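Vinisgate Bulletin
Search this site Enter keywords Search
Reading time: 3 minutes

From the Automation Desk: The Mending Pile and the Machine

Members of the Vinisgate network continue to write to this office with one question above all others. They wish to know when a machine will be able to take over the ordinary handwork of a home or a small shop: the folding, the sorting, the buttons and the torn hems. The subject will be taken up at the October meeting, and the following remarks are offered in preparation for it.

The difficulty is easily stated. A machine does well with a hard object that keeps its shape. A bolt, a bottle or a sealed carton presents the same outline each time it is picked up. A wet towel does not, nor does a shirt sleeve, and a length of thread is perhaps the worst case of all. It loops, slips behind things and changes its course with every pull. The workshop at Grelevel has studied this matter for 4 years, and its staff still regard thread as the most stubborn material on their list.
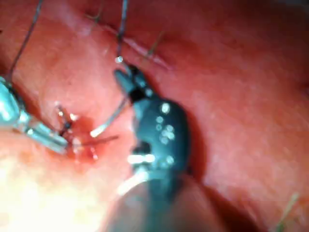
Sewing by hand in a soft material asks for two tools that work as a pair. One must drive the needle while the other stands ready to receive it, and neither may pull harder than the material will bear. A person who mends a cuff does this without much thought. The fingers feel the cloth begin to pucker and ease off at once. Many machines lack any comparable sense of touch and must judge the strain by eye, from the way the surface moves.

It should also be said that a robotic instrument and a self-directed machine are separate things. Surgical robots have placed stitches in living tissue for many years, but in common practice a trained surgeon sits at the controls and decides each movement. The steadiness belongs to the instrument and the judgment to the person. Members who ask why a robot can close an incision and yet cannot darn a sock at home should keep this distinction in mind.

The Grelevel workshop undertook a modest trial of its own last winter. A bench arm supplied by Bozsik was set to close straight seams in padded cloth, with an operator present who could step in at any time. Of 1330 stitches attempted, 81 percent were placed without help. The remainder called for a hand to free a snagged thread or to turn the needle so that it could be gripped again.

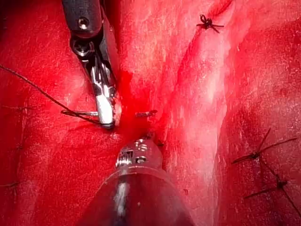 The point at which the needle passes from one side of the work to the other proved to be the slowest part of the cycle. A curved needle must be held at the proper angle before it enters, and it must be found and gripped again when it comes out. In the trial, a needle that had turned a little in the grip often spoiled the next stitch as well. Knots were a further trial of patience, and the workshop chose in the end to have them tied by the operator.

Cost remains a serious matter. The bench arm requires 2 people to set up, and its fixtures must be changed for each type of cloth. A shop that sews the same seam all day may one day find this worthwhile. A household with a basket of unlike garments would spend more time preparing the machine than doing the mending.

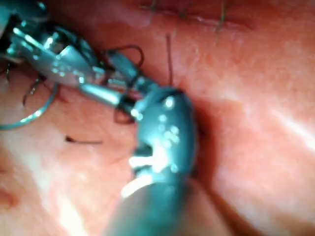 Prutetach, which advises several of our member shops on equipment, has taken a cautious position. It recommends that members look first at single tasks with firm limits, such as cutting to length, feeding flat stock or moving finished goods. It does not advise any purchase for hand stitching at present - a view this office shares.

Members who have tried machines for folding, sewing or sorting are invited to send a short written account before the October meeting. Reports of failure are as welcome as reports of success. Please state the task, the material and how often a person had to step in. Accounts will be gathered and made available to those attending.

Contact the Bulletin office | Copyright Vinisgate. All rights reserved. | Back to top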